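Short Practice Units in Fractions and Ratios: A Report on the Rundska Trial

Prepared by Ka-ming Tse and Siebe Claeys
Project supervisor: Tracey Mapplebeck

1. Background

Students entering the seventh grade at Liew Middle School come from several elementary schools, and their preparation in fractions varies a great deal. Teachers have reported that the first unit on ratios is often delayed while earlier material is reviewed with the whole class. Students who already know the material lose time, and students who do not know it seldom get enough practice to catch up.

The present project examined whether a set of short online practice units, published under the name Rundska, could be used at home to address these differences. Each unit covers a single topic, such as adding fractions with unlike denominators, and is meant to be finished in one or two sittings. The family chooses the topic from the results of a short placement check.

2. Questions

The project set out to answer two questions. First, would students complete the units at home without a grade attached? Second, would students who completed the units do better on the school's own fraction test than they had done before?

3. Method

Families of seventh-grade students were invited to take part by letter in September. The letter explained that participation was optional and that results would not be shared with classroom teachers by name. Participating students took a paper test of fraction skills, worked through the units assigned to them over 7 weeks, and took a second version of the same test at the end. Both versions were written by Dimas Harahap of the mathematics department and had been used at the school before.

The software recorded the start and finish of each unit. We did not use its built-in scores, as these count a problem as correct even when the student has used the hint button several times.

At the end of the trial we also spoke with parents by telephone. The questions concerned where and when the student worked, whether an adult was present, and what problems came up.

4. Results

A total of 533 units were assigned. Of these, 506 were started and 409 were completed. Completion was highest for the units on equivalent fractions and lowest for the unit on dividing fractions, which several students described as too long.

Scores on the second test were higher than on the first for most students. The improvement was clearest on problems that asked for a calculation only. On word problems the change was small, and in the section on comparing ratios there was no change that we would be willing to report. There was no comparison group, so part of the improvement may be due to regular classroom teaching during the same period.

5. Comments from Families

Parents generally approved of the length of the units. Many said that their child would agree to one unit after dinner but would have refused a full chapter. Some were unhappy with the placement check, which placed a few students in topics they had already mastered. The printed answer keys were also found to contain errors on two pages, and these have been reported to the publisher.

Most students worked at a table in a shared room. A smaller number used a desk in a bedroom, and a few worked at the public library. Parents who sat nearby reported fewer unfinished units, although we did not measure this directly.

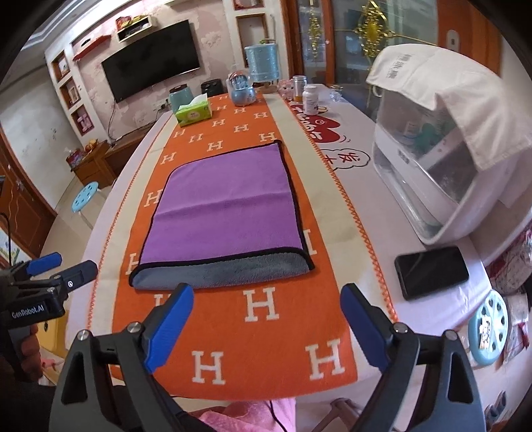
Figure 1. Long white table with an orange runner.

6. Limitations

The families who replied to the letter were probably more interested in mathematics practice than those who did not. The trial was short, and no test was given later in the year to see whether the gains lasted. Two students changed schools before the second test and were left out of the score comparison.

7. Recommendations

We recommend that the units on equivalent fractions and on adding and subtracting fractions be offered to all incoming students in August. The unit on dividing fractions should be split into two parts or replaced with classroom material. Placement should be based on the school's paper test, with the online check used only when a paper result is missing.

Acknowledgments

The authors thank Bayu Nugroho for help with the telephone interviews and the families who gave their time. Copies of both tests may be requested from the mathematics office.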